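包むときは「持つところ」から考える（9月の公開日で仕入れてきた台所と作業台の小ネタ）

先月ちらっと書いた、Kaltusの公開日に行ってきました！ロボットが箱をつかんで動かすところを見せてくれるというやつです。私は機械のことはさっぱりなのですが、台所の引き出しと物置の作業台をもう何年もいじり続けている人間なので、あれは見ていて飽きなかったです。メモ帳がほぼ片づけネタで埋まりました。

受付でもらった番号札が66番。けっこう待つかなと思ったら、入れ替えが早くて、缶コーヒーを飲み終わる前に呼ばれました（缶を持ったままは入れないので、外で一気飲み。夏の名残の暑さだったからちょうどよかった）。

見学は、緑のベルトコンベヤーのまわりに立って、横から眺める形です。銀色っぽいもので包んだ箱を、ロボットの手がつかんで動かす。やっていることはそれだけなんです。それだけなのに、つい前のめりになって、案内の方に「もう半歩だけ下がってくださいね」と言われました。2回も。すみません。

で、ここからが台所の話です。

うちの冷凍庫、アルミホイルで包んだおにぎりやら焼いた鮭やらが山になっていまして、取り出すたびに雪崩が起きます。包み方はそれなりに丁寧なつもりでした。端をきゅっと折って、角を出して。でも会場で、手が箱に寄っていって、指を添える場所がちょっとずれてやり直す、というのを見ていたら、あ、私は「どこを持つか」を考えずに包んでいるなと気がついたんです。

帰ってからやってみた包み方を書いておきます。

ホイルの合わせ目は、上の面に持ってくる。横に来ると、隣の包みと引っかかって破れます。合わせ目を上にしておくと、指を入れるのは両脇のつるんとした面だけになるので、一つだけすっと抜けます。

大きさはそろえなくていいけれど、どれか一辺の長さだけはそろえる。うちは冷凍庫の引き出しの深さに合わせて、立てたときの高さをそろえました。鮭は無理なので寝かせています。

シールは貼る面を決める。中身の名前を書いたマスキングテープ、前は目についたところにぺたっと貼っていたのですが、立てて入れるなら上に来る面、寝かせるなら手前に来る面。これだけで、冷凍庫を開けたままごそごそする時間がずいぶん減りました。前は三回に一回くらいピーピー鳴って怒られていたのに、今週はまだ鳴っていません。

それから、しわ。ホイルのしわは伸ばしたくなりますよね。私は伸ばすのをやめました。ぴかぴかに伸ばしたところって、凍ると滑るんです。少しくしゃっとしているほうが持ちやすい。見た目は、まあ、冷凍庫の中なので。

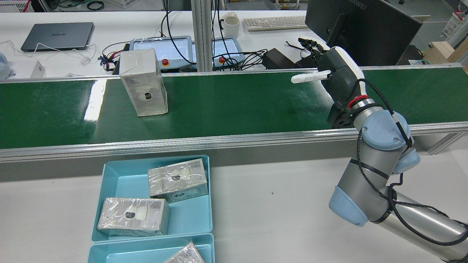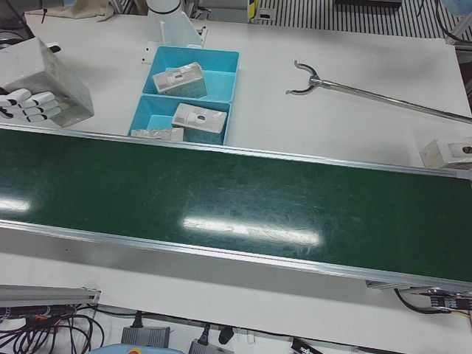 同じ公開日に来ていたというFarhad Mohammadiさんからは、前回の予告記事のコメント欄に感想が届いていました。自分は包みよりも動きの間のほうが気になった、つかむ前にいったん止まるように見えるところがあって、あれを見てから食器を棚に戻すときに一呼吸置くようにしている、茶碗の縁を欠く回数が減った気がする、とのこと。あと、子ども連れなら午後より午前の回が空いているそうです。うちは大人だけで行ったのでそこは見ていませんでした。ありがたい！

茶碗の縁、私もよくやります。急いでいるときに限って棚板の角に当てるんですよね。一呼吸、まねします。

さて、つづきは作業台のほうの話を。

トレーを使うと散らからない、というのは片づけの本にもだいたい書いてあります。私も持っています、トレー。ただ、置き場所が悪かったみたいです。うちのは作業台の奥の棚に積んであって、使うときに出してくるのが面倒で、結局ネジはフタの裏に、ワッシャーは湯のみに（家族に見つかって叱られました）。会場の水色のトレーはベルトのそばの白い台の上に置いてあって、ああ、手を動かす場所のすぐ横にないと意味がないのか、と。当たり前といえば当たり前なんですが、目の前で見ると効きます。

なので、作業台の上にトレーを二枚、出しっぱなしにすることにしました。手前のは「これから使うもの」、奥のは「外したもの」。色は薄いほうがいいです。前に使っていた黒いトレーは、黒いネジを入れるとまったく見えなくて、手探りで指を刺しました。白か水色、ベージュあたりだと小さい部品がよく見えます。百円の書類トレーで十分ですが、縁の低いものを選んでください。縁が高いと、つまむときに手首が当たって地味に疲れます。

ケーブルの話も少し。

ロボットの腕に黒いケーブルが沿わせてあって、バンドで留めてあるんですが、ぴちぴちに留めてあるわけでもないんですよ。関節のまわりはゆるく回してあって。質問の時間に聞いてみたら、曲がるところに余裕がないと線が傷むから、という答えでした。で、思い当たったのがうちのアイロンと掃除機。コードをきっちり束ねて、根元をぎゅっと折って、きれいにしまった気になっていました。掃除機を一台、それで接触不良にしています。たぶん。

それ以来こうしています。

根元から手のひら一つ分は束ねない。ふわっと輪を作って、その先から巻く。

留めるのは面ファスナーのバンド。針金入りのビニタイは手軽ですが、ぎゅっとねじると食い込みます。輪ゴムは夏を越すと溶けてくっつくので、コードには使いません。延長コードのは、こそげ落とすのに半日かかりました。

使うときは全部ほどく。巻いたままだと熱がこもるので、これは面倒でもやってください。

もう一つ、メモに二重丸をつけていたのがマジックハンド。長い柄の先でつまむ、あの道具です。会場の台の上にも一本あって、ハイテクの横に急に見慣れたものがいるので、なんだか親近感がわいてしまって。うちのは物置で眠っていたのを出してきて、冷蔵庫の横のすき間用にしました。落ちた輪ゴムとか、マグネットとか、袋を留めるクリップとか。先端のゴムがつるつるになっていたので、滑り止めシートを小さく切って両面テープで貼ったら、見違えるほどつかめるようになりました。貼るときは、つまむ面より少しはみ出すくらいに切ると、薄いものも拾えます。ただし油ものの瓶を取るのはやめたほうがいいです。やりました。ごま油でした。床を拭くのに重曹を使ってみたけれどいまいちで、小麦粉をふって吸わせてから、台所洗剤を薄めたので二度拭きがよかったです。

質問の時間には、家の台所にこういうのが来るのはいつですか、と聞いた人もいました。案内の方は、あせらずお待ちください、と笑っていました。私は、洗濯物をたたむのが先か食器をしまうのが先か聞きたかったんですが、7人目で時間切れになってしまって。次に行くなら最初に手を挙げます。

そうそう、これから公開日に行かれる方へ、細かいことも書いておきますね。

靴は歩きやすいもので。立ち見なので、ヒールはつらいです。上着は一枚あったほうがいい。外は暑くても中は冷房がよく効いていて、私はストールを巻いてしのぎました。メモを取りたい人は、小さめのリングノートと、首から下げられるペンが便利です。私はペンを落として、拾おうとしてまた注意されました（今度は一歩下がりました）。

帰りに寄ったPaiという喫茶店もよかったです。プリンが固め。会場から坂を下りてすぐのところで、夕方はわりと混むみたい。見学の人らしいグループが、ずっとロボットの手まねをしながらしゃべっていました。こちらも負けずに、スプーンの持ち方がどうのという話を延々と。

前に質問をいただいていた、ホイルで包んだおにぎりの解凍について。ホイルのまま電子レンジに入れるのは絶対にやめてください、火花が飛びます。うちはごはんをラップで包んでからその上にホイルを巻いているので、食べるときはホイルだけはがして、ラップのまま温めています。はがしたホイルは、きれいなら広げて取っておいて、くしゃっと丸めて流しのごみ受けを磨くのに使います。ぬめりにけっこう効きますよ。塩素系の漂白剤と一緒には使わないでくださいね。

次回は、物置から出てきた古い引き出しにトレーをはめ込む話の予定です。寸法を測り間違えたので、まずはそこの修正からになります。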